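Pre-purchase inspection, second robot cell, Phuthong workshop
Filled in by Orathai Bunnag, November
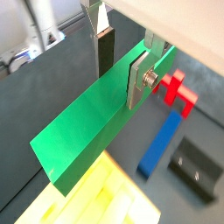
Wichai Limsakul asks that we do not sign for the second cell until the spare parts are in the same quotation, as last year they came as a separate cost and the budget was already closed.

1. Gripper fingers and pads
Two metal fingers, dark pads. Checked with the long green block. Pads are not in the Lestov price list, so please request a price for 6 pairs.
Result: OK, price open

2. Screws on the gripper
To be marked with paint after tightening. The supplier must tell us the torque in writing.
Result: open

3. Cables near the base
Cable guide is to be ordered together with the arm. I put 41 euros in the plan.
Result: open

4. Work surface
The offer from Pivlow has the table at 351 euros without feet. Feet must be added, otherwise we compare two different things.
Result: not accepted, new offer asked

5. Emergency stop
One button for each side where a person can stand. Sakda Phromma wants also one at the door, and I agree with him.
Result: OK for two, third to be quoted

6. Guarding
Still no decision between fence and scanner. The scanner needs yearly testing and this cost is about 400 euros, it must go in the running budget and not in the purchase.
Result: open

7. Training
Half a day for operators is included. For maintenance it is not included.
Result: ask Lestov

Copy to Wilma Dewulf for the order number. Points 2, 4 and 6 are to be closed before the order goes out.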